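Search this manual
Enter a keyword or part number
Search

Section 2: Settling Your Trillcombe Shelf Rack Into Place

Before you begin, take a slow walk through the room and think about where you'd really like the rack to live. Moving it later means emptying every shelf (and we've all done that once too often!), so a few minutes spent now are well worth it.

1. Clear the wall and sweep the floor underneath.

2. Stand the two side frames upright, with the feet pointing toward the room. A second pair of hands is a great help.

3. Slide the lowest shelf in first and press down until it sits level — a gentle push is plenty.

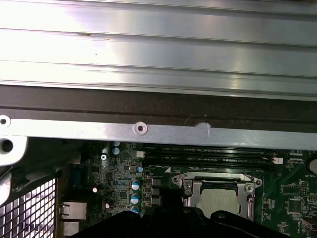
Maarja Kairys
Manuals Editor, Trillcombe

4. Line up the screw holes before you tighten anything. Start every screw by hand, give each a couple of turns, and only then go back with the screwdriver.

Note: Small scuffs on bare metal parts won't affect how they hold. If a bar is bent enough that it won't lie flat, please set it aside and ask us for another.

CAUTION: Never let children climb the rack, even when it's fastened to the wall.

5. Add the remaining shelves, working your way up, and check each one with a level.

To order spare screws, ask for kit 928. The longer wall screws are kit 750 — handy for older houses with thick plaster.

We use cookies to remember your manual language. Accept / Manage settings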